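Chapter 2
Storage and the Household: How Homes Keep Things

Learning aims
After reading this chapter, you should be able to explain why household storage changed as families came to own more goods, describe the difference between open and closed storage, and carry out a simple inventory of a single room.

Introduction
Every household must decide where its belongings will be kept. The decision may be made with care, when a home is built or furnished, or it may be made by habit over many years. In either case it affects how much time the members of the household spend looking for things, how often they buy an item they already own, and how easily a room can be cleaned.

Chapter 1 dealt with the purchase of household goods. The present chapter follows those goods into the home. It draws on the Plernthorpe Household Survey, in which 1,000 homes in the town of Plernthorpe were visited during July. Surveyors recorded the contents of one bedroom in each home, together with the furniture in which those contents were kept. The fullest record lists 2,931 separate items; the shortest lists 110.

Open and closed storage
Open storage includes shelves, hooks, racks and table tops. Objects kept in this way can be found at a glance, but they gather dust and are easily moved. Closed storage includes drawers, cupboards, chests and boxes with lids. It protects its contents and gives a room a calmer look – often at the cost of making small items harder to find. Most furniture sold for bedrooms combines the two.

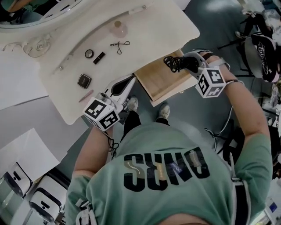

Why do drawers fill up with unrelated objects?
A drawer hides its contents when it is closed, so there is little daily pressure to sort it. Items without a fixed place are put there for a short time and remain. Cords, keys, batteries and spare buttons are common examples.

The survey used the term "mixed drawer" for any drawer holding goods of three or more kinds. Mixed drawers were found in homes of every size, including those with ample cupboard space. In the Becerra district, where many of the houses have built-in closets, residents reported that the mixed drawer was the last place they would think of clearing.

Key terms
Open storage: storage in which objects remain in view.
Closed storage: storage in which objects are covered or enclosed.
Mixed drawer: a drawer holding goods of three or more kinds.

The next section considers the bedroom in more detail, beginning with the dresser and the vanity table.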